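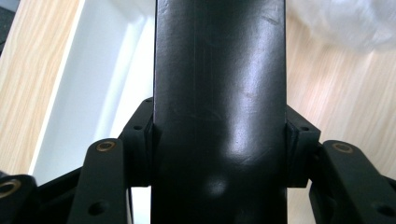
Visit report: handling rules at the Wollero lab, Moltevside

I spent a morning in February at the Wollero handling lab with Kaan Kılıçarslan and Harish Thevar. The subject was their house rules for hand-held grippers, now in revision 2.

The first rule covers contact. Both finger pads close level on the object, and the operator stops at first resistance. Glossy surfaces are checked for scuffs before the session, and existing marks go in the log. Thevar keeps the log on paper.

The second covers wear. Pivot bushings are inspected every 200 cycles. Pads are replaced as a pair -- never singly -- and the pair number is written on the session sheet.

The table rule took up most of the discussion. Plastic bags may stay on the work surface if the task sheet lists them. Kılıçarslan wants film and bags treated as objects in their own right, with a separate grip limit. Thevar would leave them under general items. The draft has 63 clauses and this one is still open.

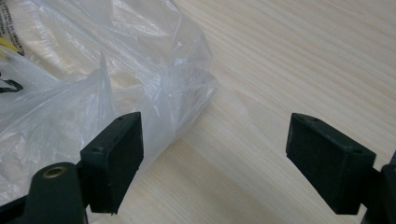
Who can stop a session?

Anyone present, including visitors. The operator opens the gripper, sets it down and notes the time. Work resumes when the shift lead has signed the sheet.

Doğukan Güler will send the revised draft to Plenuvville for comment. I have asked for a copy of the bushing inspection form.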